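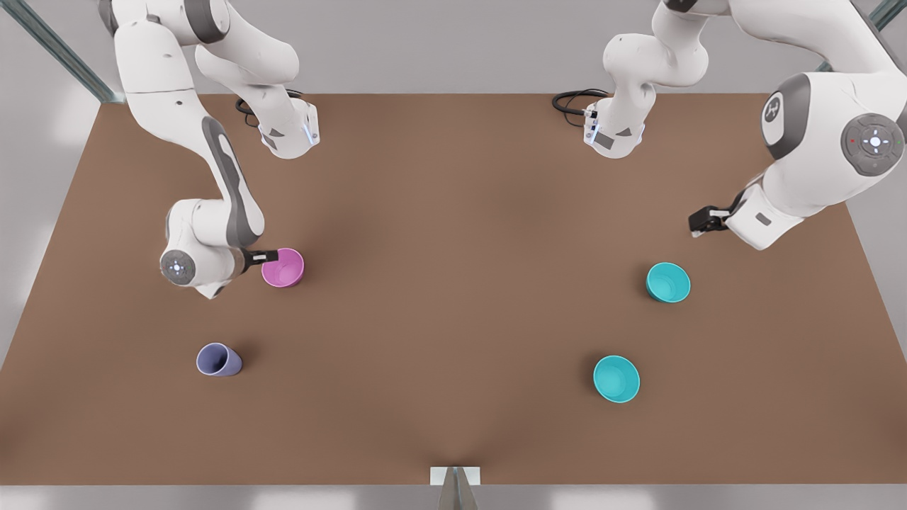 Session 4: Group arrivals and the first evening

Posted 2 August 2026 by the course tutor, Chalet and Resort Operations

Right, last session we got our guests as far as the airport, so let's pick them up there. I'm using Bruvasdale for the running case again. It has one road in, one gondola and a village center you can walk across in ski boots (slowly, and with complaints).

Our group is 54 people on one charter, split between two coaches. The tour operator is Prillico and the guests are staying at the Hunt, plus an overflow chalet up the hill. Have your rooming list open while you read this, you'll need it.

The transfer

I did my first transfer day with the rooming list in my suitcase, and my suitcase in the hold of the other coach. Please don't do that! Carry these on you:

- rooming list, two copies
- lift pass and rental forms
- driver's cell number, and the hotel's night number
- sick bags, more than you think

Do your welcome talk in the first ten minutes, while people are still awake. Keep it to the journey time, the rest stop and what happens when they get off. Save the snow report and the fondue night for later. People who have been up since four in the morning won't remember a word about fondue.

Rental before dinner or after?

This is the one we argued over last year, and I still lean toward before. If the coaches are in by 4 p.m., walk everyone straight to the shop in batches of 13. That number comes from the boot benches in our case shop, so check the bench space wherever you end up working. Send families with small kids first. They take longest, and the kids are starving by five.

If the coaches are late, drop it completely. Feed people, let them sleep, and ask the shop to open early. I've seen a rep march a tired group through boot fitting at nine at night, and half of them were back in the morning swapping sizes.
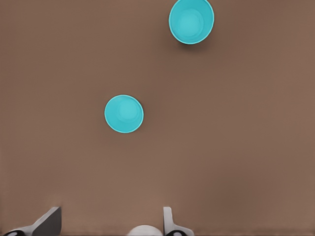

Back at the hotel, your welcome meeting should run 20 minutes at most. Cover ski school meeting points, the lift pass rules, the bus to the Nurkau side and who to call in an accident. Say the accident number twice and put it on the board as well.

For next time

Write a first evening timetable for our group, assuming coach 2 is an hour behind coach 1. Show me who meets which coach and where the luggage goes. One page is plenty. Bring a printed copy, we'll be swapping them around the room.

The resort placement forms are due in September, so start asking for references now.

Recent handouts
Session 3: Reading a flight manifest
Session 2: Lift passes, deposits and refunds
Session 1: How a ski resort season works
Placement form and checklist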